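Laundry robots at Brarnatham paused after gripper keeps squeezing

The two-armed laundry robots being tried out at Brarnatham have been given a rest for the time being, after one of them took hold of a washing machine door on 24th September and would not let go when it was told to.

No one was hurt, we are very glad to report, and the washer came out of it with nothing worse than a mark on the rim. But it gave the people in the room a bit of a fright, and Solanki, the firm that builds the robots, has asked all of its test sites to stop door work until a fix has been checked.

The trouble, as it was explained to us over a very welcome cup of coffee, lies in how the gripper decides that it has squeezed hard enough. Washer doors are awkward things for a robot, being round and shiny and full of reflections, and so the machine leans heavily on its sense of touch to know where it is. On the day in question the touch reading froze. The arm went on believing that it had not yet met the door, and it kept on closing. 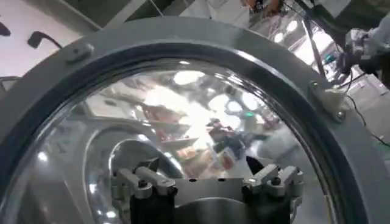
A gripper at the glass of a washer door during work at Brarnatham.

Saimi Rautiainen, who runs the trial, was standing within reach of the stop button and pressed it as soon as she heard the motor change its note. That should have been the end of the matter. The arm did stop moving, just as it is meant to, but the fingers stayed clamped where they were, and it took 14 minutes to work them free by hand.

"The button did what it was built to do, I suppose, and that is really what bothers me," she said. "It holds everything still. If you had your sleeve in there, still is the last thing you would want, and I would like a way to open the fingers without having to go and find a wrench."

Her team went back through the records from the trial, which has been running since May and has covered 1260 door openings so far. They found 16 in which the touch reading had dropped out for a moment and then come back by itself, too quickly for anyone in the room to notice. 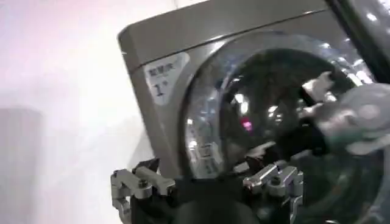 Solanki's engineers now think a cable inside the wrist is being bent too sharply when the arm turns to follow the swing of a door – a movement the robots make far more often in laundry work than in the shelf work they were first designed for. The firm is sending out a longer cable, along with a change to the software that will make the arm back away whenever the touch signal stays the same for too long.

A hand release for the fingers will take a while longer, though Solanki says it has one in testing at its Nurkuron workshop and hopes to bring it over once it is happy with it. Rautiainen has asked for 100 trouble-free openings in a row, with people kept behind a line on the floor, before the robots go back to their usual routine.

In the meantime the washing at Brarnatham is being loaded by hand, and anyone else using the same model of gripper is asked to check the wrist cable for wear and to keep hands and loose clothing well clear of the fingers, even after the stop button has been pressed.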